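Equipment budget (robot handling cells)

An equipment budget for a robot handling cell is the written plan of what must be bought, rented or made before a robot can pick and place goods, and of what it costs to keep the cell running afterwards. The term is used mostly in small workshops, shops and teaching laboratories, where one person often prepares the plan and also operates the machine. In larger companies the same work is divided between purchasing and engineering and is known by other names.

Scope

The budget normally covers the arm, the gripper, the cameras, the controller, the table and the safety equipment. It also covers a group of smaller things which are called "the furniture" in the older guides: trays, stands, baskets, lamps and the goods used for trials. Training of staff is sometimes included. The building itself is not included, but changes to the electrical supply usually are.

There is no agreement about software. Meinrad Pichler, in his handbook for the Corov workshops, puts yearly licences under running costs. The Skedon planning sheet puts the first year under purchase and only the following years under running costs. Both methods are in use, and a reader who compares two budgets should first check which one was followed.

History

The early budgets for such cells were copied from those for machine tools. They had a line for the machine, a line for foundations and a line for spare parts. This form did not suit light arms, which need no foundation and wear out mainly at the fingers and cables. The Flillier form, which appeared later, replaced the foundation line with a line for the work surface and added a separate line for test goods. Most forms used by small buyers today come from it.

A revised edition of the Skedon sheet was issued on 19/11/2019. It added a column for delivery time. The revision was asked for by buyers who had received the arm in January and then waited for the gripper until the summer.

Parts of the budget

Purchase. The arm is usually the largest single amount. Buyers are advised to ask for the price with cable, mounting plate and controller, as these are often quoted apart. The gripper should be chosen after the goods are known. A gripper with two fingers is cheaper and easier to repair than one with many fingers, but it has limits with very flat or very soft objects.

Camera and light. A small camera at the wrist gives a near view of the object, and parts of the gripper normally remain in its view. A second camera above the table is often planned, although many cells begin without it. Even light on a dull surface gives fewer problems than strong light on a shiny one, so the lamp and the table top should be chosen together.

Installation. It includes transport, fixing, electrical work and the first safety inspection. Fernanda Caldeira recommends that the installer visits the room before the offer is written. Doors and lifts are the usual cause of extra charges.

Running costs. Spare fingers, cables, licences, electricity and repair belong here. Working hours of the operator are also a running cost, and they are the item most often forgotten.

Reserve. The common practice is to keep 10 per cent of the purchase price free. Callum Innes considers this too little for a first cell and too much for a second one.

Test goods and fixtures

Test goods are the objects which the robot handles during trials. For a shop cell they are bought at retail price and replaced when the packaging becomes damaged. The selection should include wrapped bars, boxes, round containers and at least one object without a fixed shape. Clear stands and reflective packages are useful, as they are difficult for many cameras and show early if a better camera must be bought.

Fixtures hold the goods in place. A stepped stand allows objects to be presented at different heights, and baskets and trays serve for sorting. In the MacKinnon method each fixture is listed with its outer size and the space left for the fingers around it.

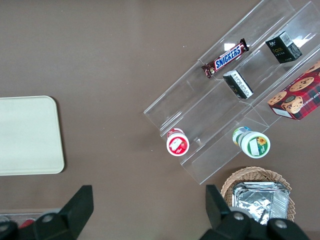 Worked calculation

The MacKinnon method uses index numbers in place of money, so that the result can be compared between countries. The purchase price of all equipment is set at 100. If the installer's final offer brings the same equipment to 105, the difference of five is taken from the reserve of 10, and five remain. When the reserve falls to 2 before the first trial, the method advises to stop and to remove something from the list, normally the second camera.

See also

Gripper selection; Work surface; Spare parts planning; Skedon planning sheet

Comments (3)

Jessie Ritchie
Thank you, the part on licences cleared up a question for me. We had two offers and could not understand why one was so much lower. It was only the first year that was missing.

Gavin Munro
Could you add something on renting? We rented the arm and bought only the gripper, and I do not see where the deposit should go in this form.

Jessie Ritchie
@Gavin Munro we put ours under purchase and took it out again when the arm went back. The accountant was not happy with it.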